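Wodosow open day: shop fittings, trays and a long lunch

The Wodosow site opens its doors to trade visitors once a year, in March, and I went along on the Monday morning. I buy counter displays and serving ware for a small group of station kiosks, so my interest was narrow. Other people in the party were there for the shelving and the refrigerated units, and they will have come away with different notes.

Registration was in the main hall at half past nine. There were 50 of us, split between two coaches from the station, and the second coach was late. Coffee was served until it arrived. The tour proper started after ten and went first to the cutting room, where acrylic sheet is sawn, edged and polished. It is a noisy room and the guide had to stop talking whenever the saw was running. We were told that an ordinary stepped stand takes 40 minutes from sheet to finished piece, and most of that is the edges. I asked about scratches, which are our main complaint with clear stands. The answer was a soft cloth and no spray cleaner.

After that came the bending benches and a storeroom of offcuts. Offcuts are sold by weight on the way out, if you want them.

The part I had come for was the display room on the first floor. Szekeres, who supply the wicker, share it with Malleo, who do the trays, and the tables are laid out with real stock so that buyers can judge the sizes. One table was set up as a snack counter and I spent most of my time there. The two-tier bottle display holds six bottles, three behind and three in front, and the back row can be read easily over the front one. That is the fault with the flat racks we use now. 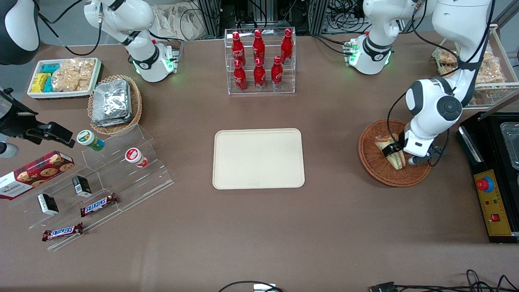
Snack counter table, with the bottle display at the back and a wrapped sandwich in the wicker basket on the right.

The stepped stand on the left is the piece I would order first. Jars go on the upper tier, with bars and small boxes lower down, and set at an angle it takes up less of the front edge than I expected. The round baskets are well made but I have doubts about them for sandwiches. Crumbs get into the weave, and ours would need lining with paper every morning. For foil-wrapped packets they would be fine. The beige tray with rounded corners has a low rim – good for serving, less good for carrying through a crowd.

The white tray was holding packets on one side and bags of crackers on the other. I would want a divider in it, and the Malleo stand said one could be supplied on orders of 70 or more.

Lunch was soup and rolls in the canteen and ran over by 45 minutes. The afternoon talk by Sorkel, on packing stands for transport, was cut short as a result. Their printed sheet covers most of it.

Parking is limited, so take the coach. Flat shoes are required in the cutting room, and bags have to be left at the front desk.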